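Ticket 1738: Second gripper for the teardown bench, budget and lead time
Status: open, waiting on supplier
Last updated: Friday, March 25, 2022

Hi all, opening this as a proper ticket because the email chain has got silly and I keep losing the bit with the quote in it. Short version: we've got one bench arm doing PC teardown, we want a second set of fingers for it (and possibly a second arm, see further down), and I need to get the numbers in before the June spend is locked.

Update 1
Rang Sastico this morning. They'll do the same gripper we've got now, same mount, same cable, so no new bracket to draw up — lovely. The catch is they only do the fingers as part of the full kit. I asked very nicely about fingers on their own and got a "we'll see". Lead time is 8 weeks, and that clock starts when the order lands with them, so if sign-off drags we're going to miss June altogether.

Update 2
Kiltell came back with a slimmer gripper. On paper it's great! Narrower body, softer tips, and it'd give us a lot more room inside a case. But it needs their own controller, and that's a separate line on the quote which they'd managed to leave off the first version. I've asked for it again with everything on one page, including postage and the spare tips, because I'm not going back to finance twice for the same thing.

Somebody asked in the chain why width matters so much when the current one is "fine". It is fine on an open bench! Memory and processors inside a chassis are another story, and that's the job we're trying to cost for.
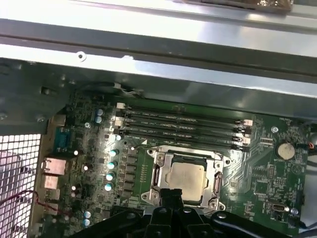 Wrist camera view, current gripper over the CPU socket. Memory slots just behind it, metal crossbar across the top.

So you can see my worry. The wrist camera is looking past the gripper the whole time, and when the fingers are down by the socket they hide the lower edge of its metal frame. If we buy another of the same, we buy the same blind spot. We could get round it with a second camera on a stalk, so I've added one to the wish list as an optional extra. Please don't let it get quietly promoted to essential, the budget won't stretch.

The other thing to think about is glare. Case metal throws the light straight back, and so does the top of the processor. A diffuser for the bench lamp is cheap enough that I'd like to put it through petty cash and leave it out of this request.

Update 3
Tried to work out what we'd need for the Kadness job if it goes ahead. They're talking about 100 desktops in the first batch, all opened up, memory and processors out and sorted into trays. One arm can't do that and the Ondrejka work in the same month, whichever gripper is on the end of it. Options as I see them:

- Same gripper from Sastico, keep the arm we have, push Kadness back
- Kiltell gripper plus controller, keep the arm we have, push Kadness back a bit less (maybe)
- Rent a second arm for the batch and put the new gripper on that

I'm leaning towards the third. I do want a trial of the Kiltell one first though, in a real case with the crossbar left in. Their demo video is all flat boards on a table and that tells me next to nothing.

Update 4
Kiltell will lend us a trial unit, but we pay carriage both ways. Fine by me — I've said yes. Still no word from Sastico on loose fingers, have chased twice.

To do
- Revised quote from Kiltell, controller included
- Rental price for an arm, with and without insurance
- Check whether our present mount fits the trial unit
- Find out who signs this off now the old form's been withdrawn

Leaving this open. If you've got a view on renting versus buying, stick it on the ticket please and not in my inbox!

Contact the workshop desk | Copyright 2022 | Back to top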